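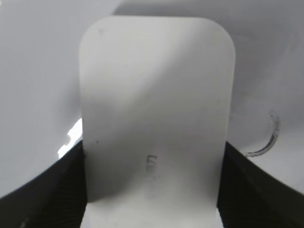 Huseo ribbed finger set holding a white tab, wrist camera view.

Huseo Ribbed Finger Set, black (pair)
Sold by Trenuslow, ships from Gekville

SAFETY NOTICE 26/07/2021 -- please read before ordering or fitting. Applies to finger sets from batch 31 only. Batch number is on the bag label, not on the fingers.

What happened: a customer cell dropped a part during a lift. Then dropped another one. Fingers were closed, gripper reported a good hold, arm carried on to the next position as if nothing was wrong. No one hurt, one cover cracked. We got the set back and tested it here on the bench at Gekville. Same fault after 50 cycles.

Cause: the ribbed pad creeps on its backing under side load. The finger itself stays put, the pad doesn't. Controller only sees finger position so it never flags a lost grip. Thin flat parts are the worst case -- tabs, lids, cover plates, anything held by two narrow edges.

What to do if you have batch 31:
Stop using it for any lift over people or over other equipment.
Power the gripper down before you touch the pads. Not pause. Down.
Push each pad sideways with your thumb. Any movement at all, bin the set and write to us for a new one, free, no need to send the old ones back.
No movement -- you can keep running at 20 N or less until the replacement gets to you. Recheck every shift.
Do not glue the pads. Two people have tried it allready and the glue gets into the ribs.

Current stock is batch 32 onward, pad is keyed into the finger and can't slide. Fits the same mount, same screws. You will need to re-teach your closing width because the new pad sits slightly prouder. Skip that and you'll be squeezing parts harder than you think.

Product details
Parallel fingers, ribbed inner face, matched left and right
For flat and edge-held parts
Max grip force 50 N (batch 31: 20 N, see above)
Screws included, 3 per finger
Not for food contact. Not for hot parts
Beneš adapter plate sold seperately

Fitting: ribs face inward. Tighten evenly, close on a scrap part first, tug it by hand with the arm disabled. If it slips then it will slip in the cell. Pad wear depends on the job, so check them when you clean the camera window.

Questions on the notice go to Lev Prokopenko, returns desk. Put "batch 31" in the subject or it lands in the general pile.

14 shares | 3 comments

We use cookies to remember your basket and count visits. Accept all | Settings

Comments

Juraj Procházka
Checked ours, left pad moves maybe a hair, right one solid. Does that count? We only lift small covers.

Lev Prokopenko (Trenuslow)
Counts. Any movement, replace both. Send me your address and I'll get a pair out.

gk_cellops
Had these since December and blamed the part supplier the whole time. Would have been nice to get an email instead of finding this on the product page. Also what is the new closing offset, I can't find a number anywhere

Get stock alerts and safety notices by email -- Sign up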